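A stopped arm is not a safe arm

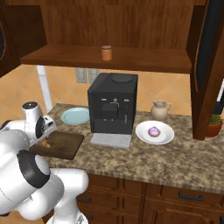

The simulated kitchen task, with the gripper over the cutting board and the espresso machine at the center of the counter.

In February a service arm at the Rallville test kitchen stopped with its gripper 30 millimeters above a counter and stayed there. The controller had detected a lost joint encoder signal on the wrist and done what it was built to do: cut the trajectory, engage the brakes, raise the fault light. The incident report, written by Paula Mihăilă, runs to four pages and classifies the event as "protective stop, no hazard." I think the classification is wrong, and the same mistake is built into how most of us test.

The facts are short. The arm was holding a steel milk jug when it stopped. The brakes held the arm. The grip was held by motor current, and the gripper shared a supply with the wrist encoder. When the supply sagged, the encoder dropped out first and the grip force decayed over the next few seconds. The jug slid out, hit the counter edge and emptied onto the floor. A technician had already stepped in to read the fault code. She was not hurt. The milk had not been steamed yet.

Every component met its specification. The brake engaged inside its limit. The encoder fault was caught within one control cycle. The gripper data sheet states that force is not guaranteed on loss of power. What failed was the assumption, found nowhere in writing, that when the arm has stopped, the load has stopped too.

The simulation program should have caught this. Cantero ran 4,000 episodes of the kitchen task in its simulator before the arm was cleared, with randomized objects, lighting and start poses. Of those, 200 included injected faults. I went through the fault list. It covers lost encoders, late commands, frozen cameras and joint overtemperature. In each case the episode ends when the arm reaches zero velocity, and the result is scored as a pass. The simulator never ran the seconds in which the jug fell.

That scoring rule is a convenience. Ending an episode at zero velocity saves compute and gives a clean number for the report. It also removes the part of the event that matters to a person standing at the counter. A kitchen is a bad place for this omission. Things are stacked on narrow surfaces, cabinet doors get left open at head height, and liquids sit next to outlets. An object released from a stationary gripper has plenty to hit.

Britt-Marie Björklund of Bramunis, who supplied the fault injection tool, has argued that grip loss is a gripper problem and belongs in the gripper vendor's tests. I disagree. The vendor can test whether the fingers hold a block of known mass on a bench. It can't test where the arm will be when they let go, or what is under it. Only the integrator has that information, and only the full task simulation puts it to use.

I would change three things. Fault episodes should run for 30 seconds after the arm stops, with gravity, contact and decaying grip force modeled. The pass condition should be written in terms of the load and the surroundings, with arm velocity as one input. And any gripper carrying liquid or anything heavy should hold by spring or by a self-locking drive, on a supply separate from the wrist electronics.

The first two cost compute time. The third costs a hardware revision, and Wustitz, which builds the arm, has so far offered a firmware patch that raises the grip current when a fault is detected. On a sagging supply, that patch draws more from the source that is already failing. The arm should stay off liquid tasks until the hardware is changed, and the February report should be reopened with the jug listed as a dropped load.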